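The Flometti bench set is for people whose kitchen has one decent bit of counter and far too many opinions about what belongs on it. You get a mug tree, a peg dish rack and a round woven basket. Mugs, plates and corn are your problem.

## The mug tree

Square wooden base, upright post, short dowel arms. It suits mugs with a proper handle – the sort you can't get a finger through will end up back in the cupboard, where they've probably been sulking for years. 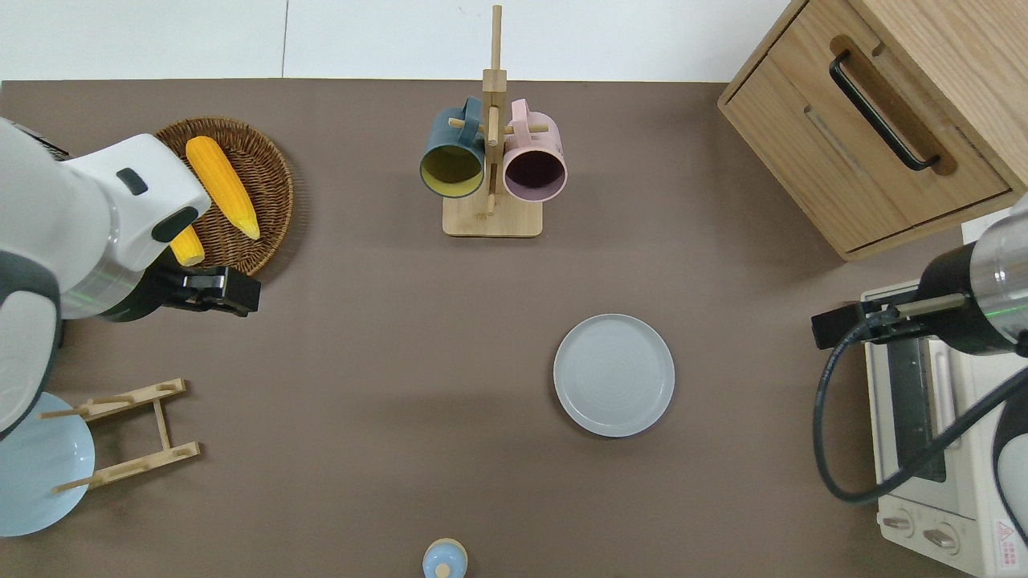
Līga Sepp wrote to ask whether the tree tips if you load one side only. She'd hung 2 heavy mugs on hers, both facing the kettle, and it stayed up until her elbow got involved.

Spread the weight, is our advice. Elbows aren't covered.

## The rack and the basket

The dish rack is pale timber, with upright pegs along two rails. Plates lean back in it, one colour behind another if you're that way inclined. Wipe it down now and then and don't leave it sitting in a puddle. The basket is shallow enough that you'll see the corn before it becomes a science project.

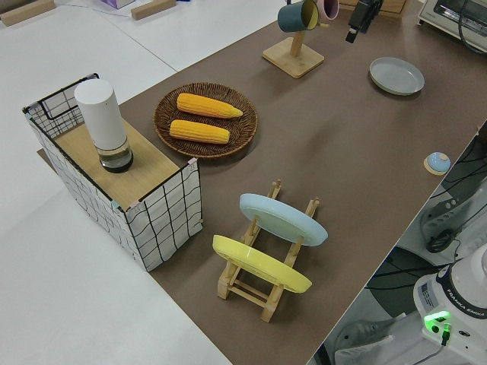 ## Ordering

- Full set: $52, mug tree, rack and basket
- Spare dowel arms: pack of 4
- Colour: brown basket, light timber, no other choices, sorry
- Next batch: March, from the Gumede warehouse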